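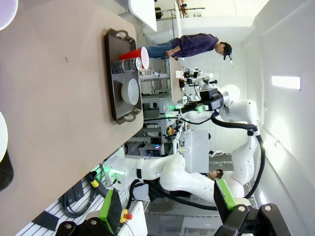 Two arms, one tray: wrist camera drops the bowl when the other gripper closes in

Posted in Grippers and end effectors, November 2023

kuvitz_cell
I am comparing two wrist camera mounts for a two-arm table set-up and would like a second opinion before I order more brackets. Both arms carry the same two-finger gripper with green finger pads. The test load is a dark brown tray with a loop handle at each end, and on it a white bowl, a can and a red plastic cup. The cup and the can lie on their sides. The bowl stands upright.

Mount A puts the camera high and close to the flange. Mount B puts it further out and tilted towards the fingertips. With mount A the detector finds all the objects from the start position but loses the bowl in the last part of the approach. With mount B it keeps the rim of the bowl for longer, but the fingers take up a good part of the view and I get false edges from the pads.

The arms take turns. While one is reaching, the other holds still and watches. I had expected the watching camera to fill in what the reaching camera misses, and for the cup it does. For the bowl the two position estimates differ by 8 mm, always in the same direction. Over 257 logged approaches the difference hardly moves.

What I have tried so far:
Repeated the hand-eye calibration on both arms.
Fixed the exposure on both cameras.
Swapped the two cameras over. The difference stayed with the arm and did not follow the camera.

Is this a mount problem, or should I be looking at the controller? Both arms run from the Kostia controller with stock settings.

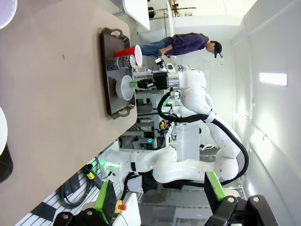
The rim is the part I care about, as the grasp is one finger inside the bowl and one outside. If the estimate is out by the amount above, the inner finger comes down on the rim and the gripper reports contact too early. The can is far more forgiving. I could go round the problem with a wider opening, but I would like to know the cause first.

meng_bench
Swapping the cameras was the right test and it more or less rules them out. A fixed offset that stays with the arm is usually one of two things: the tool centre point or the base-to-base transform. Hand-eye calibration will not show a fault in the second, as each arm is only compared with itself.

Check it like this. Put a printed target flat on the table where both arms can reach it. Touch the same corner with each arm in turn, using a pointed tool held in the gripper, and write down both positions in the table frame. Then turn each wrist through 90 degrees and touch again. If the reading changes when the wrist turns, the tool centre point is wrong. If it stays put but the arms disagree, it is the transform between the bases.

On the Kostia there is a separate tool table for each arm. Copying a tool from one to the other does not copy the flange adapter length in the older firmware - it goes in as zero and you get no warning. Compare the two entries line by line before you do anything else.

As for the mounts, I would keep B and mask the fingers. They do not move relative to the camera except along the opening direction, so one mask for open and one for closed covers most of it. Pads in a strong colour are easy to mask by hue. Be a bit careful with the limits if you also need to detect green objects.

A tilted mount needs its own hand-eye calibration. If you took the values from A and only edited the angle, do it again from scratch with at least 50 poses, and include some with the wrist well over to one side.

tablesaw_refugee
Just use an overhead camera. Wrist cameras are more trouble than they are worth.

kuvitz_cell
Thanks. An overhead camera is not an option for this comparison, as the wrist view is what is being compared.

The tool tables did differ. Arm 2 had zero for the adapter. I have entered the measured length and the two estimates for the bowl now agree to within 2 mm. I still have to run the touch test with the wrist turned. The masks for mount B are next, and after that the same approaches with the Kovitz bracket, which sits between A and B in height.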